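**04/10/2020**

okay, laundry thread, bear with me. It's all the whites today and I'm up to my nose in pale folds

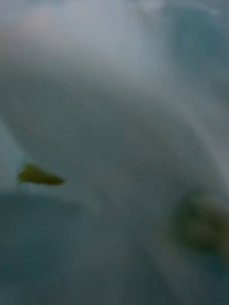
## 1/

So I finally dealt with the linen pile! Everything in it came from the Sodwood apartment and has sat in a bag since we moved to Predstead (yes, I know, that was a while ago). White sheets, off-white sheets, one that used to be white and is now sort of oatmeal.

## 2/

Fitted sheets. I've watched so many videos. You tuck the corners into each other, lay it flat, fold in thirds, and the lady's looks like an envelope. Mine looks like a bread roll. I gave each one 2 tries and then it went on the shelf however it wanted to.

## 3/

The duvet cover from Gatchalian is my favorite thing we own, bedding-wise. 900 thread count, says the label, and I have no clue if that means anything, but it's so heavy and soft!! Takes forever to dry though. I wouldn't hang it inside again before May.

## 4/

Someone asked how long it all took. Folding was 20 minutes, then a long stretch of moving towels from one shelf to another and back (big ones on the bottom won).

## 5/

Still need a decent basket. The Rurkbridge one keeps snagging the pillowcases on that rough bit by the handle, and I've sanded it already. If you've got one with a smooth lining that fits a narrow closet, tell me where you bought it please!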